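4.3 Do winning streaks carry over?

Much of what is written about form in club basketball rests on the idea that a side which has won several matches in a row is more likely to win the next one than its record alone would suggest. Coaches say so, and so do most of the match reports we read while putting our data together. We were doubtful from the start, and the results in this section have not made us less so.

Our set holds 699 regular-season games from the two leagues described in Section 3. Of these, 201 were played by a side that came in on a run of three or more wins. The raw difference looks good for the believers: sides on a run win more often than sides that are not. Yet strong sides have more runs than weak ones, and they would have them if every game were settled by a weighted coin. Any test that skips this step is only finding out that good teams are good.

We therefore compared each side with its own season record, leaving out the games that made up the run. Most of the gap goes away. What is left is small, changes sign between the two leagues, and depends a good deal on whether home games are treated as a separate group. Droller, whose early work is often quoted in support of momentum, did not make this correction, and his tables do not give enough detail for us to make it for him.
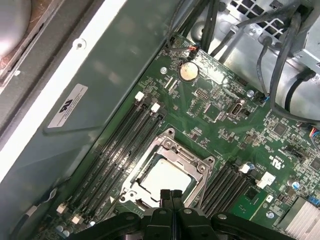 Duygu Gündoğdu

Figure 2

A second claim is that the margin of the last win matters, so that a side coming off a heavy victory should do better than one that scraped home. Erdem reports such an effect for the Ketorar league. We looked for it in the same league over later seasons and could not find it. Heavy wins tend to come against poor opponents, and the fixture list does not spread poor opponents evenly. In December, when the Ketorar sides play their closest neighbours home and away, several clubs meet the same weak team twice within a short spell. A run built in those weeks says little about the clubs that built it.

The Inura ratings, which many clubs now buy, include a term for recent form. The makers do not say how it is worked out, and we could not get hold of a version with the term switched off. Claims that it improves forecasts should be read with that in mind. A forecast can be right fairly often in a league where the top sides rarely lose, and we would like to see it tried on the middle of the table.

None of this shows that players do not feel more confident after a win. They may well do. Our data hold scores, dates and venues, and cannot speak to what goes on in a dressing room. It is also possible that a real effect exists but is too small for a set of this size to pick up. We think the burden lies with those who say it is large enough to see from the stands. Injuries are a further gap in our records, and we return to them in Section 5.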